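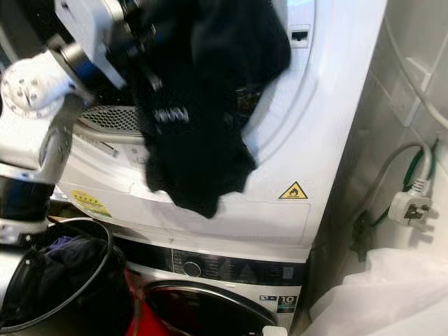

Mellow at a stacked dryer, garment in the gripper, laundry basket on the floor.

Mellow laundry arm, home rental
Maker: Oltusine
Supplied and fitted by: Pringle, Clorkonberg
Price: £123 a month, minimum term 13 months
Reviewed by Davina Tosh
Our rating: wait

What you get
Two arms on a stand, a camera head, a smaller camera at the wrist, a charging lead, a floor mat to mark where the stand goes, and a fitting visit. The basket is not included. Neither is a washing machine or dryer, though the brochure is laid out so that you might think otherwise until you reach page 5.

What it is meant to do
Mellow moves clothes between a basket and a front-loading machine. That is the whole job. It doesn't fold, sort, pair socks or hang anything up. Oltusine's leaflet calls it "laundry, handled", and I would like to know who signed that off, as most of the handling in my house happens after the dryer.

You tell it which machine you have by choosing from a list in the app. If yours isn't listed, Angus Pringle's fitters will teach it on the day, and they are good at it. Hamish Buchanan did ours and was patient with a tight corner, a tiled wall and my questions. The fitting visit is the part of this package I would happily pay for again.

Space and fitting
The sales page says Mellow "fits any utility room". It needs clear floor in front of the machine, room for the basket beside the stand and enough space for the arms to swing without meeting a wall. In a narrow room you won't be getting past it while it works. Measure before you ring, and measure with the machine door open.

Stacked machines are supported, with the dryer on top or at the bottom. Under-counter machines are supported too, but the arm has to come in low and Hamish told me those jobs take longer to set up.
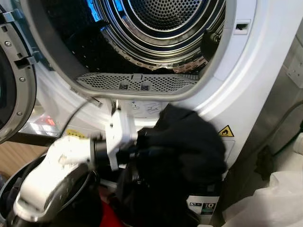

Doors are where I would press the salesman hardest. Mellow can be taught to open some of them, but the list of approved handles is short, and for everything else you open the door yourself before you start. It also has to be open properly. Ours stood right back on its hinge, and even then a big soft item like the black one in the gripper takes up a lot of the room in front of the drum. Look at where the lint filter sits as well, along the bottom lip of the opening. Anything being dragged in or out goes over it, and I would want to know who pays if a mesh gets torn. The rental agreement covers "damage caused by a fault in the unit". I asked Pringle whether a snagged sleeve counts as a fault. The answer was that it would depend.

Grip and fabrics
The gripper is at its best with thick, soft things: jumpers, sweatshirts, towels. Thin items are harder. It picked up a pillowcase well enough, then went back for a single sock again and again while I stood there wanting to do it myself. Straps and drawstrings worry me most, and the manual does say to keep them out. Read that page before you sign, as it rules out a fair bit of ordinary washing.

Dark clothes in a dark drum are another weak spot - the manual advises leaving a light on in the room. We did, and it still left things behind on occasion.
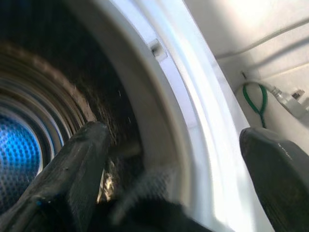 The app has a "drum clear" message that I stopped trusting in the first week. Mellow decides for itself when it has finished, and you can ask for a second look, but by then you are in the room and may as well put your own hand in. Ross Strachan at Pringle says an update is due in July. I don't review updates I haven't used.

Speed
Slow. Oltusine doesn't publish a time per load and I can see why. If you plan to run it while you are out, check the terms first: an adult has to be at home while the arms are powered.

Who it might suit
Mohammed-Awal Addo, who has a bad back and tried the same unit for us, was kinder about it than I am. Bending to a low drum hurts him, and he doesn't mind the wait. He did point out that someone still has to lift the basket afterwards. His view was that he would rent it at half the price.

Returns
You have 7 days from fitting to change your mind. The fitting fee isn't refunded. After that you are in for the full term, unless you move house, and then there is a form.

Worth asking before you order
Is my exact machine on the list, and does that include the door?
Who pays for a torn garment or a broken filter?
What happens to the camera footage from my home?
Can I have a trial load with my own clothes, during the fitting visit, before I sign?

Pringle agreed to the last one when I asked. It isn't mentioned on their website.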